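Questions about sorting small hardware on a table

We receive many of the same questions by mail, so I have collected them on one page. Last revised March 3, 2018.

What do I need for sorting bolts, nuts and washers?
A clean table, good light and some small boxes. We prefer a white table in Sonthorpe, because a dark washer is easy to find on it. A patterned tablecloth is the worst choice.

How many pieces should I take out at one time?
Only a few. Our full stock has 1,367 pieces, and in the first year we made the mistake to pour everything out together. Now we take a small handful, finish it, and then take the next one.

Should bolts stand or lie down?
Stand them if the head or the nut is flat enough. A standing bolt does not roll, and you can compare the thickness quickly. Washers should lie flat and with a little space between them — two thin ones can stick together and look like one.
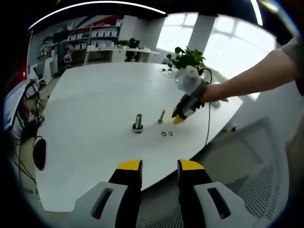 Bolts upright, small flat pieces lying on the table. 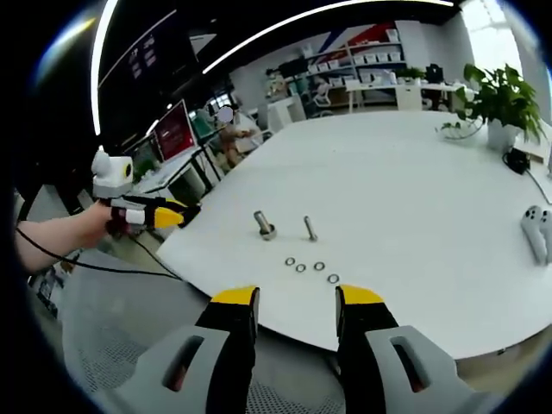 Is it not faster to sort by length first?
Merja Toivonen wrote to us that she always begins with length and comes to thickness only at the end, and that her Condik boxes would make no sense in any other order. This works well if most of your bolts have the same thread. With mixed threads we still recommend thickness first.

How do I know which nut belongs to which bolt?
Turn it on by hand. It should go smoothly for the first turns. If it stops early, do not use force, the thread can be damaged. Put the pair aside and try another nut.

Which boxes do you use?
Small Starkska boxes, 60 of them, with a paper label on the short side. Baumgart boxes are also good, but the lid is harder to open with one hand.

What about pieces that match nothing?
Keep one box for them and look through it every August. Last time we found a place for all except four.

Can I send you my unsorted hardware?
Sorry, no. We have no more space on the shelves.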